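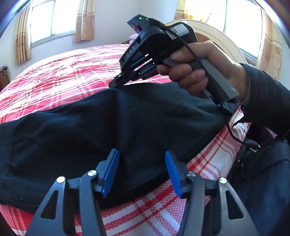

Student Robotics Program Update: The Household Textiles Project

The Ferka Student Robotics Club has completed the first stage of its Household Textiles Project, which asks members to teach a robot arm to handle clothing in the way a person does at home. The project began in January as an extension of the club's regular program at the Girnberg campus and will continue through the end of the spring semester. It is open to all enrolled students who have completed the introductory workshop.

Clothing remains a difficult subject for automated handling. A box keeps its shape when it is picked up, and its position can be predicted with some confidence. A sweater or a pair of trousers takes a different shape each time it is put down, and a dark garment offers a camera very little detail by which to find a hem or a cuff. For this reason the students chose to begin with demonstrations performed by hand. Members work with hand-held grippers fitted with cameras, and the movements recorded in this way are later used to train the arm in the Ismail Laboratory.

The club has set a target of 200 usable demonstrations for the semester. Each covers a single task from start to finish, such as spreading a garment flat, bringing one edge over to meet another, or folding a pair of trousers lengthwise. A demonstration is kept only if the garment remains in view throughout and the task is completed without the help of a free hand. Those that do not meet the standard are set aside and may be used later for work on error recovery.

Members were asked at the outset to work in ordinary rooms as well as in the laboratory. The laboratory table is plain gray and evenly lit, and a system trained only on that surface tends to perform poorly elsewhere. Bedrooms, by contrast, offer patterned bedding, soft mattresses that give under pressure, and daylight that changes over the course of an afternoon. The club's guidelines now call for bedding to be left as it is found, and for curtains to remain in whatever position the household prefers.

The written guidelines were revised in March after a review of the early sessions. Students are now advised to close the fingers slowly on knitted fabric, to take hold of an edge and not the middle of a panel, and to pause briefly before each lift. Sessions are limited to 42 minutes, with a rest at the midpoint - a measure adopted after several members reported tired wrists.

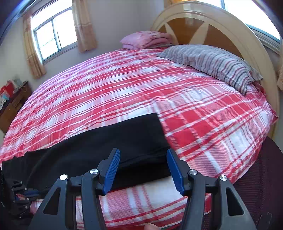 In a written comment submitted to the newsletter, one second-year member reported that the folding tasks had changed her view of the subject. She had expected the programming to be the hard part, she wrote, and instead spent most of her first month learning how cloth behaves when it is held at only two points. She added that black fabric was the least forgiving material she had worked with, and asked that the club consider lending out a small set of garments so that members could practice between sessions. The request has been accepted, and 3 practice sets will be available from the equipment desk beginning in April.

Demonstrations are sorted and labeled with Curnivis, the software the club has used for its earlier projects. Every recording is checked by a member who did not take part in the session. Labels note the type of garment, the task, the surface, and the general lighting. Students who prefer not to take part in the hand-held work may contribute to the project through labeling alone, and such work counts equally toward the participation certificate.

The second stage will bring the project back to the laboratory. Teams will train the arm on the collected demonstrations and test it on garments that do not appear in them. There will be 8 test tasks, arranged in order of difficulty, beginning with a flat towel and ending with a long-sleeved top placed face down. Results will be presented at the spring open house, where visitors will be able to view the arm in operation and speak with the teams.

Students wishing to join the second stage should register at the equipment desk before the end of April. No prior experience with training software is required, although applicants should be prepared to attend one evening session per week. Families who would like to offer a room for future sessions may leave their contact details at the same desk. Garments in good condition are also welcome, particularly trousers and knitwear in dark colors. Donated items should be washed and free of pins and loose buttons, and will not be returned at the end of the semester.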